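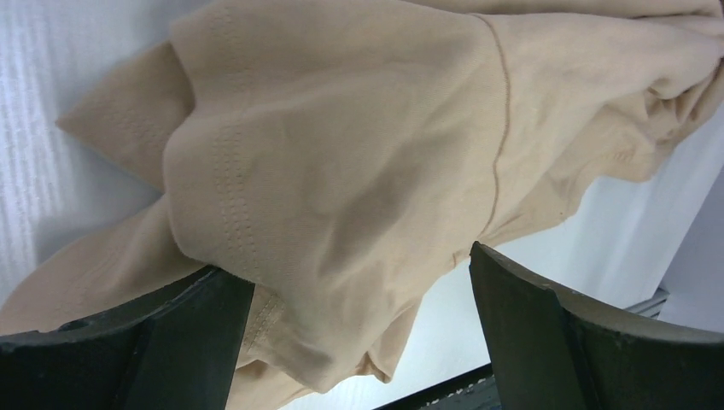 Beige stretchy thing in the gripper, mid-morning.

Drernthorpe, June

Laundry all day and I loved it! We've been at shirts and tea towels for weeks, and today we moved on to stretchy knits, which I'd been secretly dreading. A towel has corners. A pair of tights or shaping shorts has nothing you could call a shape once it's been dropped in a heap, and even I have to hunt for the waistband.

So, can a machine do the washing pile yet? My answer tonight is still no, but a much more cheerful no than it was in spring. Picking up is nearly there. Finding one end and holding it while you look for the other is the hard bit (I spent lunch doing it with my own eyes shut, and it took me 11 goes to fold something decent). Seams help, I think, and so do the little rows of dots in the knit – they run somewhere, and if you can follow them you know which way round you are. I want to try that properly.

Rang Flirkadgate about the sorting line. They do some 2000 pieces a shift and every one is still folded by hand, so they're keen, bless them, but I told them not to hold their breath. Tesivwood want us to start on fitted sheets. Fitted sheets! I can't fold one myself.

Home late, beans on toast. My own washing is still in the machine and I'll have to put it through again. Must take the rest of the knits in tomorrow, and buy pegs.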